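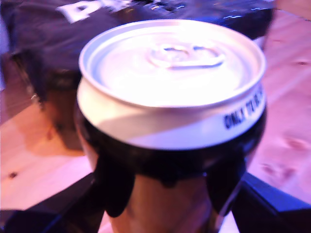 Re: Drinks for Saturday

Osaze Akinola wrote:
> Do we want cans or big bottles this time? I can fetch either from
> Clegg on the way over.

Cans, please, Osaze! They stack, they go in any old bag, and if they stay shut they keep for the next do. I'm so pleased you're driving.

For water I'd stick with one of those big clear jugs with the blue label. It sits nicely on the pine table, everyone can top up their own glass, and we don't end up with half-drunk little bottles all over the place. Could you get 2 while you're at Clegg? I've got 46 paper cups left from January, so we're fine there.

Really looking forward to it!

Oluwatosin

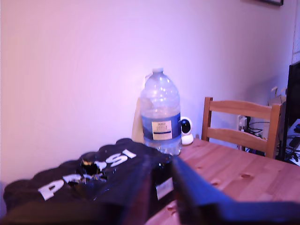 PS Ice too, if there's room in the boot.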